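플로렌트(Florent) 양팔 계량 작업 실무 지침서 리뷰: 규칙은 많고 근거는 얇다

책상형 양팔 로봇으로 곡물 계량을 시키는 사람이라면 한 번쯤 이 지침서를 권유받았을 것이다. Skisen에서 내는 묶음으로, 본문과 점검표, 기록 양식이 들어 있다. 나는 9월 한 달 동안 옆에 펴 놓고 썼다. 결론부터 적자면 반은 쓸 만하고 반은 책상에서 쓴 글이다.
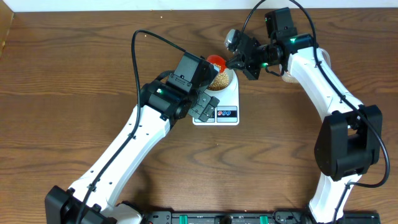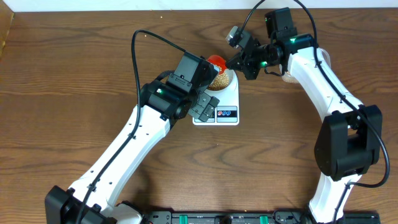
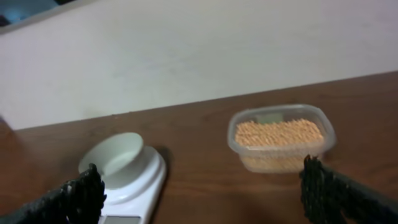
나무 상판, 흰색 디지털 주방저울, 검은 그리퍼.

저울 배치 규정

지침서는 저울을 두 팔의 작업 영역이 겹치는 곳에 두라고 한다. 동의한다. 그런데 표시창 방향에 대해서는 한 줄도 없다. 숫자를 사람이 읽을지, 손목 카메라로 읽을지에 따라 놓는 방향이 달라지는데 말이다. 그리퍼 손가락이 저울 앞면을 가리는 자세도 흔한데, 점검표에 '표시부 가림 확인' 칸이 없다. 나는 여백에 손으로 써 넣고 쓴다.

영점과 용기 무게

그릇을 올린 뒤 영점을 잡고, 100회마다 기준 분동으로 다시 확인하라는 규정이 있다. 왜 100회인지 설명이 없다. 개발팀의 Zoila Sánchez에게 메일로 물었더니 "현장에서 기억하기 쉬운 숫자"라는 답이 왔다. 솔직해서 좋기는 한데, 그러면 규정이라고 부르지 말고 권장이라고 썼어야 한다. 우리는 33회로 줄였다. 이것도 근거가 대단한 숫자는 아니고 교대 시간에 맞춘 것이다.

붓는 동작

빨간 컵처럼 색이 분명한 도구를 쓰라는 조항은 괜찮다. 흰 그릇과 베이지색 콩 사이에서 컵의 위치가 바로 구분된다. 컵을 기울이는 동안 반대쪽 팔은 그릇에 닿지 말라는 조항도 맞는 말이다. 손가락이 살짝만 얹혀도 저울값은 믿을 수 없다. 문제는 간격이다. 본문에는 '충분히 띄울 것'이라고만 되어 있고, 충분히가 얼마인지는 부록 2에도 없다. 이런 문장은 사고가 난 다음에 책임을 미룰 때나 쓸모가 있다.

케이블

가장 실망한 장이다. 팔 바깥으로 크게 도는 케이블은 팔꿈치 관절 가동 범위 전체에서 걸림을 확인해야 하는데, 지침서는 '정리할 것'으로 끝낸다. Indier에서 나온 얇은 안내서는 이 부분에만 네 쪽을 썼다. 값은 더 싸다.

청소와 기록

상판에 떨어진 부스러기를 매 회 치우라는 규정은 지키기 어렵다. 작업을 멈추고 전원 상태를 확인하고 손을 넣는 절차까지 합치면 계량보다 청소가 길어진다. 저울 받침 밑에 낀 것만 매번 보고, 나머지는 묶음이 끝날 때 쓸어내는 편이 현실적이다. 기록 양식은 칸이 많지만 실패 회차를 지우지 말고 남기라고 못 박은 점은 마음에 든다. 우리 기록은 지금 751회까지 왔고, 나중에 다시 들여다본 쪽은 거의 실패한 회차였다.

살 만한가

이미 Usuga 양식을 쓰고 있다면 바꿀 이유를 못 찾겠다. 처음 시작하는 곳이라면 기록 양식과 영점 장은 참고가 된다. 케이블 장은 건너뛰고 직접 쓰시라. '국제 기준에 부합'이라는 표지 문구는 어느 기준의 어느 조항인지 본문에서 끝내 못 찾았고, 문의해 둔 답은 아직 안 왔다.

별점 다섯 개 만점에 두 개 반.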